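Wenby Early Learning Forum > Rooms and Resources > Home Corner
Topic: Setting the table in the pretend kitchen: one item per dish, or free choice?

T_Onyeka
Posted 11/11/23

Good afternoon. I coordinate resources for the preschool rooms at Breveck, and I am requesting comments on a proposed change to our home corner before it is adopted in February.

At present, all play food is kept in one deep bin. Children empty the bin in order to find one item, and the pieces then remain on the floor until cleanup. Under the proposal, a small selection would be set out on a low white table at the start of each session, with the dishes already in place. Food would be placed on or in a dish where possible, and the remainder of the stock would stay in the closet and be rotated every 12 school days.

The trial layout uses the soft ketchup bottle on the round plate and the orange slice in the blue bowl, with a green cup to one side.

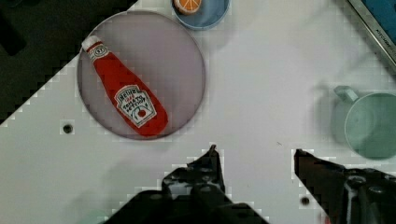 Morenike Sani: I support the rotation but not the placement. If an adult has decided that the ketchup belongs on the plate, the child arrives at a finished arrangement and the first decision has been taken away. In our rooms we set out the dishes empty and place the food beside them. I would also question ketchup as the main item on a plate. It is a condiment, and children of this age are learning what a meal consists of.

T_Onyeka
Reply to Morenike Sani

Thank you for the comment. The placement is intended as an invitation, and children are free to move everything. I accept the point about the ketchup. It was selected because it is large, soft and easily recognized, and because it is the item most often requested by name. I will consider moving it to the shelf and putting a main dish in its place.

Hosutach_Room3
Reply to T_Onyeka

I must respectfully disagree with the previous speaker regarding the condiment. Children in our room use the ketchup bottle more than any other piece. They pass it, ask for it, refuse it and pretend to pour it. A great deal of language comes out of one bottle. I would keep it on the table and would not be concerned about what it is resting on.

My question concerns the number of dishes. Our room had 17 dishes in circulation last year and the children stacked them and did little else. May I ask what else is included in the layout, and whether the fruit is to be kept in the bowls as well?

T_Onyeka
Reply to Hosutach_Room3

The fuller layout adds a green colander with two handles and a green bowl. Apart from the orange slice, the fruit is left directly on the tabletop: a strawberry, an apple and a banana with part of the peel down. The black oven stands at the side of the table, and the green bowl is kept close to it, as the children generally carry food from the one to the other. 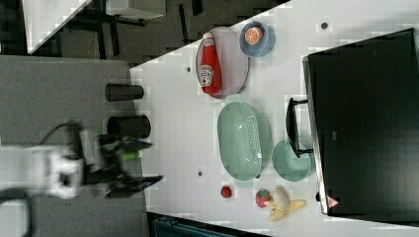 With regard to stacking, I would expect less of it with this selection, given that the pieces differ in shape and do not sit well inside one another. The colander has been added for washing fruit, an activity that our families report seeing at home. Should it prove to be of little interest, it will be returned to the closet at the first rotation.

Temitope Akande
Reply to T_Onyeka

Please consider the cleaning schedule before this is approved. Hard plastic dishes may be wiped at the end of each session, but soft food items require a separate procedure. We wash ours in a mesh bag and allow them a full night to dry. It would be advisable to hold a second set. A white tabletop also shows every mark, and staff should be told in writing which cleaner is permitted on it.

Morenike Sani
Reply to Temitope Akande

Agreed on all points. Our replacement budget for soft items was $59 for the year and it was not sufficient.

T_Onyeka
Reply to all

The comments on cleaning have been added to the draft. A revised version of the layout follows for the plate and bowl only. They are to stand next to each other at the far side of the table, so that the near side remains available for the children's own arrangements.
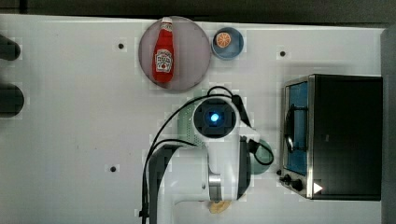

The wording of the staff notice will be amended accordingly. It will state that the plate and the bowl are set first and that the loose fruit may be placed wherever the child wishes. Staff are asked not to correct the arrangement during the session. Further comments may be added to this thread until the end of the month.

Hosutach_Room3
Reply to T_Onyeka

The open space is an improvement. I remain of the opinion that the ketchup should stay.

Morenike Sani
Reply to Hosutach_Room3

And I remain of the opposite opinion, but I have no objection to the trial proceeding. Please post the rotation list when it is ready.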